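The case against the Kasprzak cell as a general-purpose folder

Kasprzak sells its two-arm garment cell as a replacement for the folding table in a small laundry. After more than 60 hours with the unit leased to our test room in Ekilton, I think that is the wrong product description, and that buyers should ask for a different contract before they ask for a different machine.

The hardware is adequate. Two arms share one front rail, each with a gripper and a camera at the wrist. Cable routing is tidy enough to service without dismounting a base. Reach overlaps across most of the floor, so a shirt can be passed from one side to the other, and the joints hold position well with a garment hanging from both grippers.

The trouble is in how the service is priced. The standard plan bills per completed fold. A fold counts as complete when the software says so, and the software judges the outline from above. It does not check whether the shirt is right side out. In a laundry that distinction matters more than a straight hem. An inside-out shirt in a neat rectangle goes back to a person, who opens it, turns it and folds it again. The customer has then paid twice.

Striped jersey is a fair test of this. The pattern gives the cameras strong edges, but those edges bend with every crease, and a seam under a fold can look like one more line. The wrist view ought to settle the question, as stitching is plain to see at that distance. Kasprzak's current release uses that view for grasp placement only.
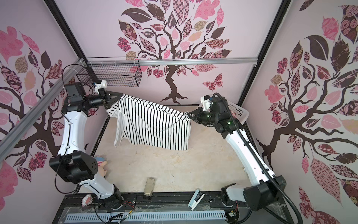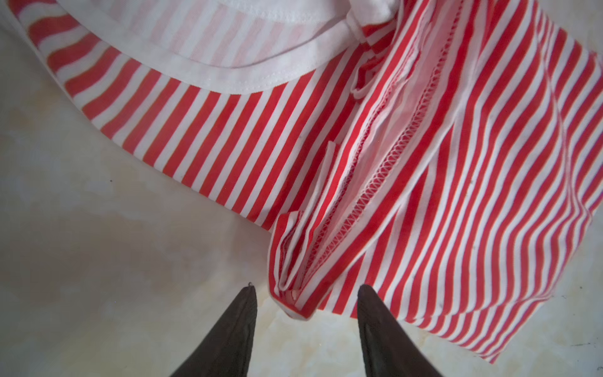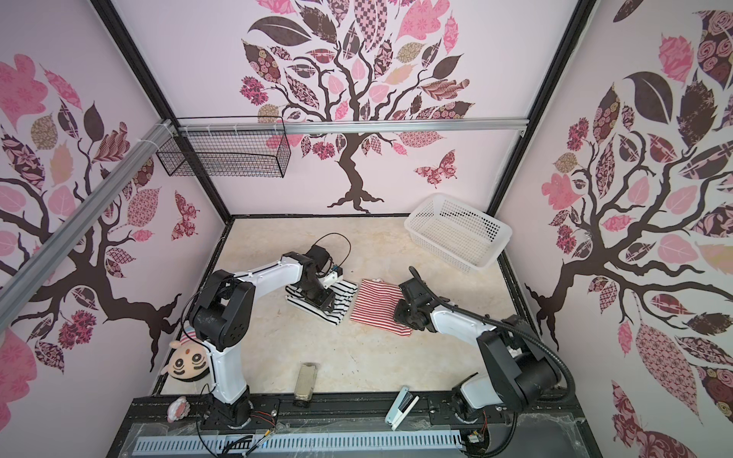

Striped garments in the Kasprzak cell, Ekilton.

Dexter Begay, who runs the finishing line at Busia, has argued to me that orientation is an upstream problem and should be handled at sorting. He has a point for a plant his size, where sorting is already a staffed station. Clullosberg, the other site I visited in August, has 4 employees and no sorting station. For a shop like that, moving the check upstream means adding the labor the cell was leased to remove.

I would keep the arms and change three terms. Bill by the hour of operation, with a monthly ceiling. Give the operator access to the stored wrist images, which the present plan withholds. Put the orientation check in writing as a deliverable, with a release date and a rebate if it slips.

Kasprzak's sales office told me a rebate clause is available on leases of 9 units or more. That excludes nearly every shop the brochure is written for.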